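Skornance Planner: Frequently Asked Questions

What does the Skornance planner do?
Skornance computes collision-free arm and base motions for two-armed mobile robots. It accepts a goal from the task layer and returns a timed path that the controller can follow directly.

Is a physical robot required?
No. All planning functions run against the Flultico simulator, and most users complete their first projects there. The standard library contains 144 furnished rooms, including bedrooms and studies.

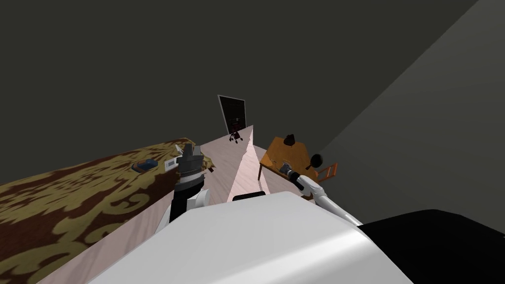
Rooms may be loaded by name or at random. Users who publish results should record the room seed – without it, a run cannot be repeated.

Why does the planner report "no path" when the goal is plainly within reach?
The usual cause is the safety margin around furniture. The default is 26 millimeters. It may be reduced in the settings file, though values below the default are not supported on hardware.

How long will the planner search before it stops?
The limit is 3000 milliseconds per request. Requests that exceed it return the best partial path, marked as incomplete.

Can both arms be planned together?
Yes. Joint planning is available from version 215 onward. Earlier versions plan one arm at a time and treat the other as a fixed obstacle.

Does Skornance work with the Correia perception module?
Yes. Object poses are read at the start of each request. Objects that move during a request are not tracked.

Where should faults be reported?
Reports should be filed through the Clallberg support desk, with the log file and settings file attached.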